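Open day at the Drenberg paper mill, 14 May 2018

Quick writeup before I forget it all. Got there early, parking already a mess, ended up on the grass by the weighbridge. Hi-vis and earplugs at the gate. Bring your own boots if you go – the loaners are awful.

Tsion Berhe took our group. Knows the place inside out, talks fast, had to shout over most of it. Started in the pulper hall. Bales of office waste go up a conveyor and into what is basically a giant blender. Smell is wet cardboard and something sour. You get used to it.

Then the paper machine itself. Long, loud, hot as anything at the dryer end. Runs 654 metres a minute on the lighter grades, slower on the kraft. They had a web break while we were watching, and the crew had it threaded up again before Tsion finished explaining what a web break was. Best bit of the day for me.

Asked about the colour matching. All still checked by eye as well as by instrument, under a lamp in a little grey booth. Teodor Sandu let us have a go with two swatches of cream. I got it wrong. Twice.

Water was the thing most people wanted to know about. River intake upstream, treatment ponds out the back, and you can walk the whole ponds loop if the gate's open. Ducks everywhere. Signage good, though one board had the flow arrows going the wrong way and Hertta Nurmi was out there with tape fixing it.

Lunch was a sausage sizzle in the loading bay, gold coin, onions extra. Ran out of bread by one. The reel store next door was open too, some 1,000 reels stacked on end right up to the lights, wich is a strange thing to stand beside.

After that the last stretch of the tour, then back round to the front.
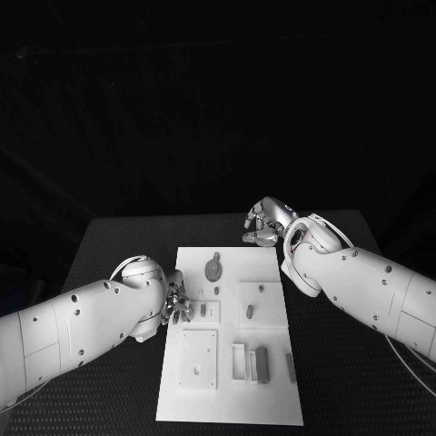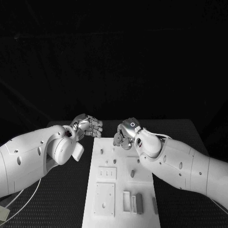 Shop was cash only. Picked up a ream of the seconds for the kids to draw on and a pad of the heavy stuff, slightly crooked on one edge, cheap. Should of bought more. Next one is in October and they're saying the coating line will be open by then, so I'll go back for that. Get there before ten, park on the Nutton Road side, and skip the first bus.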